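Speaker notes - student robotics evening
Soledad Ibarra, club lead
21 August 2019

Start without slides. Say who I am, thank the school for the hall, mention that Nilmini is handling questions from the back.

What the club is. We meet after classes in the lab and work on one project for the whole year. Last year it was a line follower. This year the students asked for something with arms, and the project they picked is called Plurska. The goal is simple to say: two arms, one table, put everyday things away where they belong. Shoes go in a shoebox. Small bottles go in a bag. It takes a person a few seconds and it has taken us most of a year.

Who does what. Ruwan Begum looks after the arm code. Gayan Patwary does the grippers and anything with screws. Pranab Navaratnam keeps the recordings and the log. Nilmini Paul checks the log and writes the weekly summary. Everybody takes turns at the controls. Pause here and have the four of them stand up.

How a session runs. One student sets out the objects and one drives. We make a recording, then we swap. A recording is kept if the item ends up where it should and nothing is knocked over on the way. Pranab marks it kept or dropped in the log before the next one starts. We were sloppy about this in the first month and had to throw out a lot of work, so stress this for the teachers who want to start a club.

The shoebox task. Spend the most time on this part. A shoe is a good object for beginners because it has a clear front and back, and you can tell from across the room if it went in the wrong way around. It is also harder than a block. The sides bend and the opening gives the fingers an edge to catch on. The right arm does the lifting in this task.

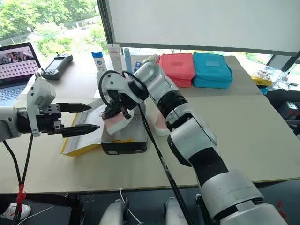

How long does it take a new student to learn to drive the arms?
Most of ours needed three or four sessions before their recordings were worth keeping. The first session is spent only on moving one arm slowly to a point and back. We add the second arm when the student can do that without looking at their hands.

Numbers. Say these slowly, people write them down. Our target for the year was 2,000 kept shoe recordings. We made 2,948 and kept 2,731 of them. Students did this over 56 sessions. Don't compare with other schools, we don't know how they count.

What went wrong. Pick two of these, depending on time.
The second shoe. For weeks the students placed the first shoe right in the middle of the box and there was no room for the other one. Ruwan changed the instructions so that the first one goes against the long side.
The lid. We tried having the left arm close the box. The lid slid away every time. We have put this off until October.
Light. Our table is near a window, and recordings from early morning and late afternoon look very different. We now mix them on purpose.
Cables. Gayan wants to say a word about cable ties here. Let him, but keep it short - two minutes.

What the students learned. Read the two lines from Nilmini's summary. "We thought the programming would be the hard part. Most of our time went into setting the table the same way twice." Then say that three students who joined with no coding at all now write their own test scripts.

Costs and space. You need a solid table, room to walk all the way around it, and a cupboard that locks. The Hettiarachchi fund paid for the arms and Celex lent us a computer. We pay for small parts out of club fees. If somebody asks for the exact price, tell them to write to me, the quote is old.

Next year. Bags first, then folding a towel if the grippers allow it. The Naltetti meet has a tidying event and we plan to enter with one team.

Close. Sign-up sheet is on the table by the door. New members don't need any experience. Hand over to Pranab for the live run, and stay off the microphone while he is driving.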